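Teaching a gearbox by hand

Small-batch assembly has never paid for its own programming. Stundden, a gearbox shop with four benches, is trying to demonstrate the work instead

Stundden builds reduction gearboxes in batches that rarely run past 30 units. A conventional robot cell would need fresh code for each variant, and the code would take longer to write than the batch takes to build. For that reason the shop left assembly to people until last September, when it took on a two-arm station from Hirkix and began recording demonstrations.

The task chosen first is a plain one. A spur gear is picked up, carried to a round plate and lowered over an upright pin. The operator sits at a second pair of arms, smaller and unpowered except for gravity compensation, and moves them by hand. The station's arms copy the motion. Joint angles, gripper opening and camera images are logged together.

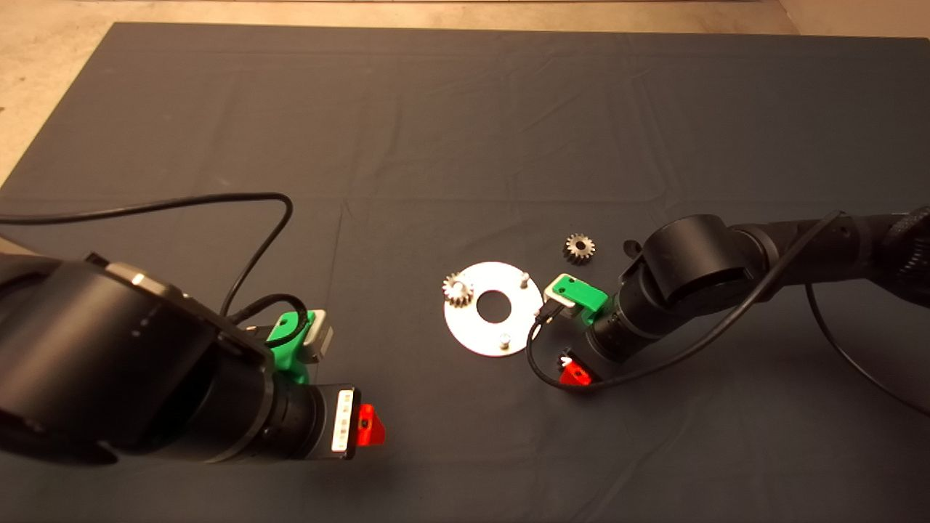

The two-arm station at Stundden, with plate and spur gears on the mat.

Each pin fits its gear with little clearance. A vision system can bring the bore close to the pin, but the last part of the insertion depends on small corrections. Experienced fitters tilt the gear slightly, find the edge of the pin, then bring it level. Few of them can describe the movement well enough for a programmer to write it down. Recording it avoids the need for a description.

Remote control has a cost. The operator feels no contact force through the Hirkix arms and must judge by eye when the gear has seated. Early recordings were full of hesitation, and a policy trained on them hesitated too. It would stop above the plate and wait for no reason that could be found in the code.
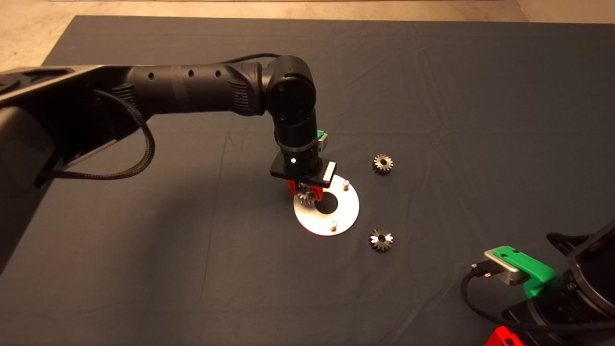

The remedy was stricter recording. Operators now practise a variant before anything is kept, and a run with a dropped gear is filed separately as a recovery example. Sessions are limited to two hours, after which approach paths become noticeably less consistent. Gear positions on the mat are changed between runs so that the policy does not learn one fixed layout.

Training is done with Byun, a software package that predicts short sequences of arm motion from the camera images and joint readings. Views from the wrist matter most near the end of the task, when the arm itself can block an overhead camera's line of sight to the pin.

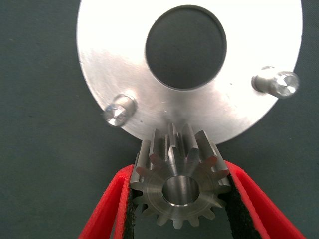 How is this different from the older practice of leading a robot through its path?

Lead-through teaching stores one path and replays it, so the parts must be in the same place every time. A policy trained on many demonstrations chooses its motion from what the cameras show, and can cope with a gear that has been put down somewhere else. It is also harder to certify, as its exact path is not known in advance.

Stundden has not yet moved the station into production. Meshing two gears during insertion remains the weak point, as the teeth can meet tip to tip and the operator has to rotate the wrist to free them. More demonstrations of that one correction are being recorded before the next variant is attempted.

Related
Rademness opens test bench for low-cost grippers
Force feedback for remote operators: what it adds and what it costs
Fixtures or cameras? Locating small parts on a flat surface
Cable routing on two-arm stations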